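Trandine

Wrist-view tabletop perception and grasp approach planning for two-finger grippers

Trandine takes frames from a single wrist-mounted colour camera and returns a rim estimate, a support plane and a short approach path for open vessels: bowls, cups, shallow pans. It runs without depth. The planner half can be used on its own if you already have object poses from somewhere else.

The repository holds three packages.

trandine_view: masking of the gripper, plane estimation, rim fitting
trandine_path: approach candidates, scoring, the stop logic
trandine_tools: log replay, mask editor, calibration helper, format converters

The recorded frames used for the tests live in a separate archive called Flikuser. See "Data" below.

Status

The view package is stable. The path package changed its configuration format in March and old files need converting (trandine-convert config old.yaml new.yaml). The mask editor works but its undo history is lost when you switch between left and right fingers. Support for suction tools was removed and will not come back in this repository.

Install

Python 3.10 or newer is needed, plus a C++17 compiler for the rim fitter. From the top of the checkout:

pip install -e view
pip install -e path
pip install -e tools

The order matters. path imports the frame types from view, and tools imports both. On machines without a compiler, set TRANDINE_PURE=1 before the first command and the fitter falls back to the Python version. It gives the same answers and is too slow for live use.

Run the short tests with pytest -m short. The long tests need Flikuser on disk and the variable FLIKUSER_ROOT pointing at it.

Quick start

Replay a log and write the results next to it:

trandine-replay kitchen.log --out results --mask masks/wedge.png

Live use, with the camera already publishing:

trandine-live --camera wrist --config config/wedge.yaml --dry

The --dry flag computes everything and sends no motion. Leave it on until the overlay looks right. The overlay draws the support plane boundary in blue, the fitted rim in green and rejected rim hypotheses in grey.

How a frame is processed

Gripper mask. The fingers are always in view and always in the same place for a given opening width, so the mask is looked up from a table by opening. The table is filled once by the calibration helper, which steps the gripper through 12 openings and asks you to correct the outline at each. Openings between two entries are interpolated. Slotted fingers need the slots included in the mask. If the slots are left open, the dark interior is passed on as background and the plane stage will try to explain it.

Plane boundary. The line between worktop and wall is found first, if there is one. The wrist is seldom level with the room, and the line may cross the image at any slope. Earlier releases assumed it was within a few degrees of horizontal, which failed as soon as the last joint rolled. The present version searches all slopes and uses the arm's reported orientation only as a weak prior.

Surface model. The worktop is modelled by its local texture statistics and a slow brightness term. The brightness term is there to absorb soft shadows and uneven light. Smudges and faint dark patches are handled by the same term so long as their edges are gradual.

Rim fitting. What remains after the mask, wall and surface have been taken out goes to the ellipse fitter. The fitter needs a continuous visible arc of at least half the rim. Where the rim is cut by the image border it will still return a result, marked partial, and the planner will refuse to use a partial result for a final approach.

Approach. Candidates are generated around the rim with one finger inside and one outside, then scored for wall clearance, finger clearance and joint travel. The best three are kept. If none clears the wall, the planner asks for a new viewpoint instead and sets need_view in the output.

A typical frame at the start of an approach has the fingers open, the bowl beyond the left fingertip and close to the wall, and bare speckled worktop between the tips.

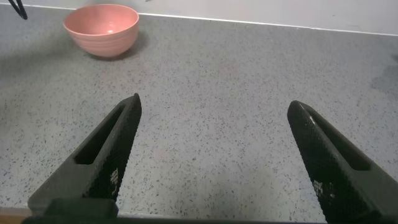

Atallah asked on the tracker whether speckled surfaces really needed their own texture model, and whether a plain median filter ahead of the rim fitter would do the same job with less code. The filter was tried on the long tests. It removes the speckle well enough, but it also rounds off thin rims, and the inside and outside edges merge at the distances where the final approach begins. The texture model stayed. The filter is still available as surface.method: median for people with plain worktops and slow machines.

Two further points came out of the same thread. Glare inside a glazed vessel can produce a small bright blob that the fitter takes for a separate object. Blobs lying wholly inside an accepted rim are now dropped before scoring. The second point concerns dark hardware entering at the corners of the image, such as part of a bracket or a length of cable. Anything that touches the image border and never moves relative to the camera should be painted into the static mask. Anything that touches the border and does move is kept as an obstacle of unknown depth, and the planner treats it as near.

Configuration

All settings live in one YAML file. The ones most often changed are listed here with their defaults.

mask.table: path to the opening table, no default
mask.static: path to the static mask, optional
mask.grow: 3, pixels added around the finger outline
plane.use_wall: true
plane.prior_weight: 0.2
surface.method: texture (or median, or none)
surface.window: 21, must be odd
rim.min_arc: 0.5, fraction of the full ellipse
rim.hypotheses: 400, upper limit per frame
path.wall_margin: 0.015, metres, measured from the outer finger
path.timeout_ms: 800
path.stop_on_lost: true

rim.hypotheses is the main control over running time. Lowering it hurts most when several vessels overlap. With one vessel on a clear surface it can be cut heavily with little change in the result.

path.timeout_ms covers the whole planning call, including scoring. When it expires the planner returns the best candidate so far with the flag timed_out set. Do not execute a timed-out candidate without checking the clearance field, which may be empty.

surface.window should be several times larger than the coarsest speckle in the image. If the overlay shows the surface breaking up into small islands close to the fingers, increase it. If the soft edge of a shadow starts to appear as a boundary, reduce it.

Output

Each processed frame gives one JSON record.

stamp: camera time in seconds
plane: normal and offset in the camera frame, or null
wall_line: two image points, or null
rims: list of ellipses, each with centre, axes, angle, arc, partial
candidates: up to three approaches, best first
need_view: true or false
timed_out: true or false
lost: true if the rim tracked in the last frame was not found again

Image points are in pixels from the top left. Poses are in the camera frame unless --base is given, in which case a hand-eye calibration must be present and poses are in the arm's base frame. Scale comes from the arm's reported motion between frames, so the first record of any run has plane offset null and no candidates. The wrist must move a little before anything useful is produced.

Data

Flikuser contains 1939 frames from wrist cameras, each with the gripper opening, the joint state and hand-drawn labels. Labels cover the finger mask, the wall line where one is visible, and the rim of every open vessel. Frames without a vessel are included and have an empty rim list. They are needed for the false-positive tests.

Labelling rules, for anyone adding frames:

Draw the rim at its outer edge, on the visible part only. Do not guess behind a finger.
Mark the wall line only where worktop and wall meet. The front edge of a worktop goes in the separate field front_edge.
Shadows are not labelled.
Text or markings on the fingers belong to the finger mask.
If you cannot tell what a dark shape at the border is, label it unknown_border and leave it at that.

Train and test parts are split by worktop, so no surface appears in both. Please keep it that way when you add material. An early split by frame gave scores that were far too good, and a few old result files still carry those numbers. They have the prefix v0_ and should be ignored.

Known limits

Clear glass is not supported. The fitter will sometimes find a rim and sometimes find the rim's reflection in the worktop.

Square and oval vessels are fitted as ellipses and flagged with a high residual. The candidates may still be usable for oval ones. For square ones they are not.

Where the wall is nearly the same colour and brightness as the worktop, the boundary falls back on texture alone. It works for a speckled top against a plain wall. It fails for a plain top against a plain wall, and plane.use_wall should then be set to false with the wall given by hand in path.walls.

The height of the vessel is not measured. The planner takes it from the vessel class or from path.default_height, and the descent is ended by the force limit on the arm. If your arm has no force reading, use the stop height instead and set it with care.

Only one gripper is modelled. A second arm entering the view is treated as an obstacle of unknown depth, like any other moving border object.

Driver support

The Karnier arm driver is the one used for development. It supplies joint state, opening width and the force limit in a single message, and the example configs assume this. For other arms, write a small adapter with the three methods state(), opening() and stop(). A bare template is in path/adapters/blank.py. stop() must block until the arm is at rest, otherwise the lost-rim logic can restart a motion while the previous one is still running down.

Camera and arm clocks must agree to within one frame period. trandine-clock prints the offset. If it drifts during a run, correct the clock source before adjusting anything in the planner, as the symptoms look very much like a bad hand-eye calibration.

Contributing

Open an issue before sending changes to the rim fitter. Bug reports should include the log, the config and the opening table. A screenshot of the overlay helps but does not replace the log. New adapters are welcome without prior discussion, provided they come with a replay log that passes the short tests.

Licence

Code is under the MIT licence. Flikuser is under CC BY 4.0. The finger meshes in tools/meshes have their own terms in the same folder.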